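How many demonstrations before varying the scene? Two-arm cell, cutting task

Posted in: Learning from demonstration
Asked by Zuzanna Mazurek, 2025-06-15

We are collecting teleoperated episodes for a vegetable cutting task on a two-arm cell. One arm holds the knife, the other steadies or clears. The policy is a fairly standard imitation model with action chunking, trained from scratch on our own data, with joint positions and the camera views as input.

So far we have 179 usable episodes, all by the same operator, all with the board in the same place. On the training layout the policy does well. When I shift the board by a few centimetres it still moves to the old position and cuts there. I expected some of this, but not that the camera input would be ignored so completely.

My plan was to reach 500 episodes on the fixed layout first and then start moving things. A colleague thinks this is the wrong order. Two things I would like to know:

Should I vary the layout now, or finish the fixed set?

Do I keep episodes where the operator misses a cut and goes back to repeat it? At present I delete them. There were 11 in the last batch.

Recording is done in Evudix at the default rate. I can change that if it matters.

Horácio Tavares
Accepted

Vary now. With a fixed board the joint positions alone predict the next action, so the model has no reason to use the images. More episodes of the same layout will strengthen that shortcut. I would stop at what you have and record the next 100 with the board moved and turned between episodes. Draw the positions from a list prepared beforehand. If the operator chooses them, they cluster near the middle of the table within an hour.

Some points that cost us time on the Serrano cell:

Move the board before recording starts, and bring both arms back to a start pose that is itself slightly randomised. A constant start pose gives the model another thing to memorise.

Vary the length and thickness of what is being cut. Stalks from one bunch are too alike. Also vary how much has already been cut when the episode begins, otherwise the policy learns to count strokes.

Leave unrelated objects on the table and shift them as well. A clean table gives you a policy for clean tables.

Try dropping the joint position input for a share of the training samples. It is a cheap test. If the behaviour on a shifted board improves with the data you already hold, you have confirmed the cause.

On the second question, keep the repeated cuts, provided the operator recovers and completes the task. They are the only place in your data where the model sees how to get out of a bad state. Delete an episode if the knife slips in the gripper or if the operator pauses for a long time. Pauses do real damage, as the policy will learn to stand still. Trim them if your tool allows it.

The recording rate is unlikely to be your problem. Check the time offset between cameras and joint readings before you touch the rate.

One of our setups for comparison, leek on a board, knife in the gripper, with racks and other objects left on the table:
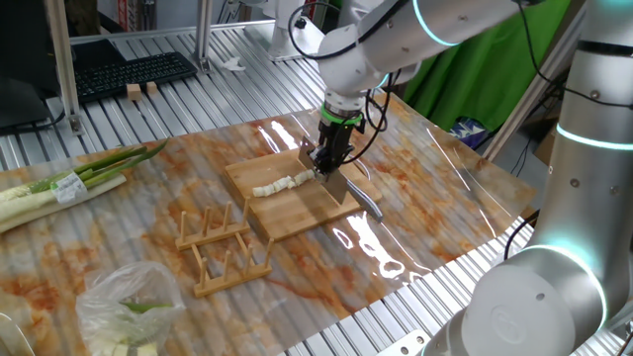

Unstead disagrees with part of this. I would not randomise everything at once. We did, and training loss looked fine but the arm hesitated over every cut, and it took weeks to find which factor was responsible. Change board position first, train, test on positions held out from the list, then add rotation, then the objects. You need the held-out test in any case, or you cannot say whether the variation did anything.

Also use a second operator. One person's habits are very consistent and the model picks up all of them, including the bad ones. Keep the operator's name in the episode metadata so that you can split on it later.

Flernar

same problem here in April with a pouring task. moved the cup about and it got better, didn't change anything else. can't say how many episodes it took, we weren't logging it properly

Zuzanna Mazurek

Thank you all. I ran the input dropout test on the existing data first. With the board shifted, the arm now goes towards the new position but stops short of it, so the cause seems clear. I will record the next set from a position list, board position only, and bring in a second operator for half of it. The deleted episodes are still on the backup disk and will go back in after trimming.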